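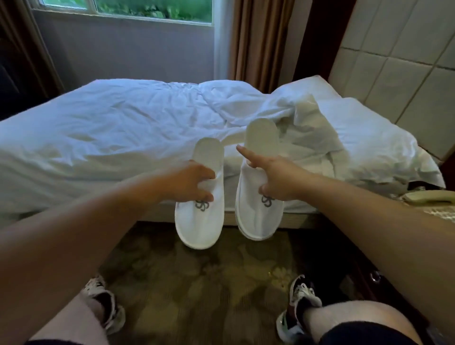
3 min read

Progress report to the Pluldale fund: good practice for recording in guest rooms
Period ending June

Thank you, first of all, for your patience over the spring, and for the kind questions you sent after our last report (we have tried to answer most of them as we go!). As you know, Negussie is writing a rulebook for people who record everyday hand tasks in hotel rooms, so that housekeeping robots can learn from them, and Kareo is checking the recordings against it.

The rulebook now has 20 rules, and we are rather fond of them. The slipper task gave us the most trouble. Our first draft only said "pick up the slippers," and people did it in every way you can imagine. The new wording asks for one slipper in each hand, held up by the strap area, with the bed behind. We leave the bedding as it is, rumpled duvet and all, for a robot that has only ever met a smooth bed will be no use to anyone at checkout time.

By the end of the period we had 647 recordings. Of these, 579 met the rules on consent and privacy, and 517 passed the handling rules as well. Most of the ones we set aside for privacy had a guest's papers or a mirror in view, and we have moved the room check to before the camera goes on, which the recorders seem to like much better. Knees and shoes may stay in. Faces may not, and neither may room numbers.

We also spent longer than planned on telephones. Several rooms still have a landline by the bed, and the question was whether it should be unplugged during a session. After a good deal of friendly back and forth we decided to leave it connected, in case someone needs the front desk.

Still to do: the rules for bathrooms, where we would welcome your advice, and a plain-language consent sheet for hotel staff. The Clititz has offered us rooms again after the summer, and we would like to move the unspent travel money over to training days there. Could you let us know if that is all right with you?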